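Call for participants: the shared table study
Wundonow, with the Vasness building
Paid, part time, eight weeks from June

Every office we have worked in has a table that belongs to everyone. It starts out as a place to eat lunch or open the mail. Within a month it has cups on it, papers, a basket somebody brought from home, and a bottle of soda with a mouthful left in the bottom that no one will claim or pour out.

There is a large amount of advice on how to fix this. You can buy it as a book, a weekend course or a set of matching trays. We have read a lot of it and we are not impressed. Most of it rests on before-and-after photos, and the "after" tends to be taken the same day. We would like to know what the table looks like in week six, when the person who cared about the trays has gone on vacation.

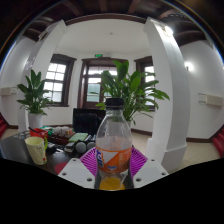 An orange soda close to finished, held between two white gripper fingers beside a desk with a paper cup, a notebook and a red coaster.

We are looking for 40 people who use a shared table or desk at work and are willing to keep plain notes on it. You don't need to be tidy. You don't need to be messy either, and please don't get messier to help us out. If you already have strong feelings about coworkers' cups, say so on the form. It won't rule you out, but we want to know who is writing the notes.

What you would do

Twice each working day, once in the morning and once around 4 p.m., you fill in a short sheet. It asks what is on the table, what has moved, and whether anyone used the table for the thing it is meant for. It takes a few minutes. Anyone who promises you it takes "seconds" has not tried it with a colleague talking to them.

For the first half of the study you change nothing. For the second half, your table gets one of three treatments: a basket, a written rule taped to the wall, or nothing at all. You don't get to pick. The "nothing" group will feel shortchanged, and we need them more than the others.
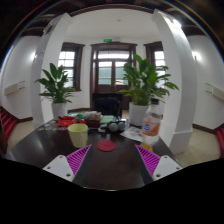

The basket deserves a word, as it is the treatment people argue with us about. So-ying Chang, who designed the sheets, thinks a basket gives loose items somewhere to go. Ashok Kushwaha thinks a basket is one more item. In our trial run in the Vasness building both of them came away convinced they had been right, and that is a fair measure of how good the trial run was. The notes were too thin, and half of them said "same as yesterday." We have rewritten the sheet so that you can't answer that way.

We also ask about drinks separately. A half-finished drink behaves differently from a stapler: people seem slower to move one that may still be wanted. Or so we suspect. The evidence so far is a handful of notes and Ashok's opinion, and you should give it the weight it has earned.

Who can apply

You must be 18 or older and at the same workplace at least three days a week for the whole eight weeks. At least two other people must use the table. Home kitchens don't count. Neither do hot desks that are cleared by a cleaning crew every night, though we'd be curious to hear whether they stay clear until noon.

Only one person per table, please. Tell the others you are taking part. We know that being watched makes people put their cups away, and we don't have a good answer to it beyond running long enough for them to forget.

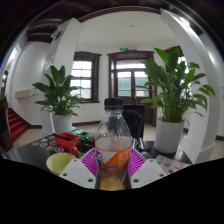
Photo: Wundonow, shared table study

Pay and conditions

You receive $1,000 if you complete all eight weeks, paid in two parts. If you drop out after the first part you keep what you have been paid. There is no prize for the neatest table and no certificate. We will not send you a system at the end.

The work is paid for by Goel, a furniture maker. It sells storage, so you are entitled to raise an eyebrow, and so did we. Our agreement lets us publish the results whichever way they come out, and Goel sees them when you do. The makers of the Grendero tidying course were offered a chance to have their method included as a fourth treatment. They declined.

Your notes are kept under a code, and your employer will not be named. Don't write down coworkers' names. "Someone's cup" is enough.

How to apply

Send a page or less describing your table as it is today, before you have straightened anything. List what is on it and say what you think it is for. Please leave out the word "journey." Mail it or bring it to So-ying Chang, Wundonow, Suite 662, Vasness building. The desk is staffed until 5 p.m.

We read everything that comes in and will reply by the end of May, including to people we turn down.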